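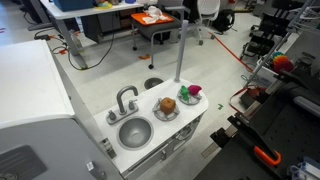 Research > Papers > Domestic manipulation > Section 4

Section 4. Results on the kitchen tasks

4.1 Task set and scoring

Whether a machine can be trusted with household chores depends heavily on how the chore is written down. "Clear the stove" is one instruction to a person. For scoring purposes we split it into reach, grasp, lift, carry and release, and logged each stage separately. A trial was counted as complete only if every object ended in its target area with no human contact after the start signal.

We ran 758 trials on the toy kitchen at the Nasavville lab. Objects differed in stiffness, size and outline, and were placed on the burners, in the sink basin or on the open counter. The policy was the Stakmont baseline described in Section 3, with no changes to its weights between conditions. Keegan Sutherland scored all trials from the recorded video; a second scorer repeated the Monday sessions, and differences were settled by joint review.

Figure 4. Work area for the kitchen tasks. One soft, cube-shaped object is on the nearer burner; a green object and a magenta-pink object are close together on the farther one.

4.2 Outcomes

Of the 758 trials, 487 were complete. Failures were not spread evenly across the stages. Reaching was rarely a problem, and most losses came at the grasp. Soft objects tolerated a poor approach angle because they deformed under the fingers and stayed put. Objects with an irregular outline did worse, most of all when the policy closed on a thin part and the object turned during the lift.

Close spacing was the hardest condition. When two objects shared a burner, as on the farther one in Figure 4, the policy often chose a grasp point between them and moved both. Ouellet's separation step, a short sideways push before the grasp, recovered part of this loss but made each trial longer. We left it off for the main results.

The faucet was a smaller source of trouble. Its curved spout stands over the basin and limits straight-down approaches, so sink trials needed a tilted wrist. In 12 trials the arm touched the spout and the safety stop ended the run. These were scored as failures.

4.3 What the results do and do not show

A completion rate at this level is useful for comparing methods. It is well short of what a household would accept for a daily chore — a person who dropped or misplaced this share of the dishes would be asked to stop. The toy counter also leaves out heat, water, grease and breakage, and its objects are light. We would expect lower figures in a working kitchen.

The Fledex shop-floor bins, reported in Section 5, give a partial check on this, as the parts there are rigid and heavier but arrive in a known orientation.

Previous section | Contents | Next section | References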